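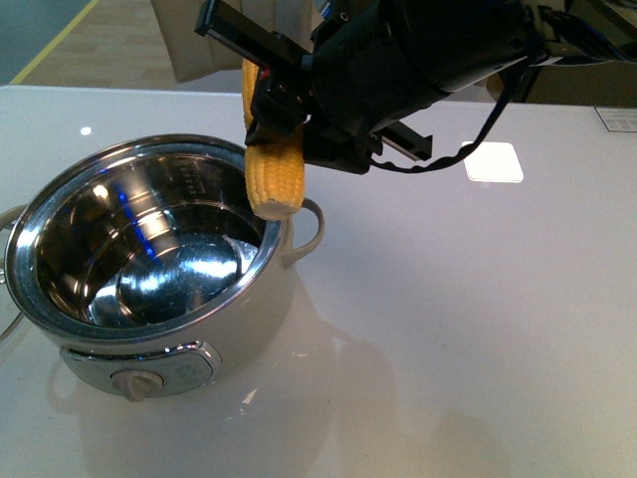 Pliltgate Teach Kit
Sold and serviced by Ivlow
Item no. 306
$3,606 without arm or gripper

Home > Teaching and demonstration > Remote control kits

Overview

The Pliltgate is a tabletop controller for showing a robot arm a job. You move the small arm, the big arm follows, and the software saves the joint positions, the gripper opening and the camera video on one clock. Do the job enough times and you have a folder of demonstrations to train on. What comes out of the training is your business, and we would be wary of any seller who tells you otherwise.

The maker's leaflet says "teach any kitchen task in an afternoon." We asked what that was based on and got the leaflet again. We carry the kit because the hardware is decent and the files open without a fight. If you are buying it for the sentence on the leaflet, please read the rest of this page first.

What we tried

Our bench task was putting an ear of corn in an electric cooking pot. It sounds like nothing. A person does it without looking. Through the Pliltgate you have to think about where along the cob to take hold, how far to turn the wrist, and whether the lower end is going to clear the rim. Corn is also a mean thing to grip. It is round and bumpy, and it tapers, so the hold you had on the last ear may not suit the next one.

We saved 39 demonstrations from one operator. New operators should expect to throw their early ones out. Ours were full of pauses and second thoughts, and a model will copy a pause as happily as anything else.

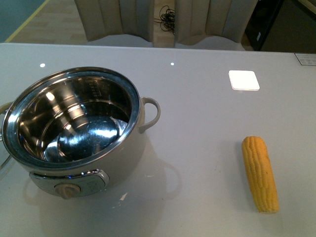
Start positions matter more than the manual lets on. Put the ear in the same spot every time and you get tidy recordings and, we suspect, a robot that only knows that spot. Shift it a little between takes. Turn it. Move the pot too, if your real pot is ever going to move. The manual gives this one line, on a page headed "Tips," and we think it belongs on the first page.

Shiny steel and glossy tables are another thing to test on your own bench before you commit. The sample videos we were sent were all shot over a dull gray mat.

Remote control or hand guiding

The kit does both, on paper. In hand guiding mode you take hold of the big arm itself and walk it through the motion. It feels natural and it is easier to learn. It also puts your hands and sleeves in the camera view, and they won't be there when the robot works alone. For anything that will be learned from video, we would stick with the controller. Hand guiding is fine for setting waypoints.

There is no force feedback at the controller in either mode. The spec sheet calls the feel "responsive." That means it moves freely. You won't feel the cob touch the rim -- you have to see it.

In the box

Leader arm with table clamp
Trigger handle, right or left hand
Foot pedal for start, stop and discard
2 USB cables
Recording software, one seat

Not in the box

Follower arm, gripper, cameras, computer. The product photo on the maker's own site shows all four, so we are saying it twice: they are not included.

Works with

The Erkomari tabletop arm, which we have run it on. The maker also lists the Quintana arm. We haven't tried that pairing and won't promise it until we have.

Things we like

The discard pedal. Step on it and the bad take is gone, with no file names to sort out later. The clamp is solid. The trigger has a long pull, so a half-closed gripper is easy to hold.

Things we don't

The software has no way to trim the start of a take. The pedal cable is short. "Auto quality score" gave high marks to a take in which the operator had stopped to answer the phone, so we turned it off and suggest you do the same.

Customer comments
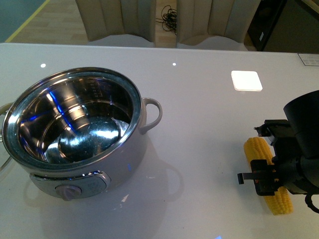 Nerea Aguirre writes that we are too hard on hand guiding. She started with it for a week before touching the controller, and says it taught her what the arm's wrist could and couldn't reach, even though she kept none of the recordings. She would also like it known that the pedal cable can be extended with an ordinary USB lead, and that she still hasn't found a use for the left-hand handle.

Fair enough on the first point. We have left the section as it stands, but if you have a week to spare, her way may save you some bad takes.

Returns

Unused kits can come back for a full refund. Once the software seat has been activated, the maker won't take it back and neither can we, so ask for a bench session before you activate. The next ones are in February. Bring the object you want moved.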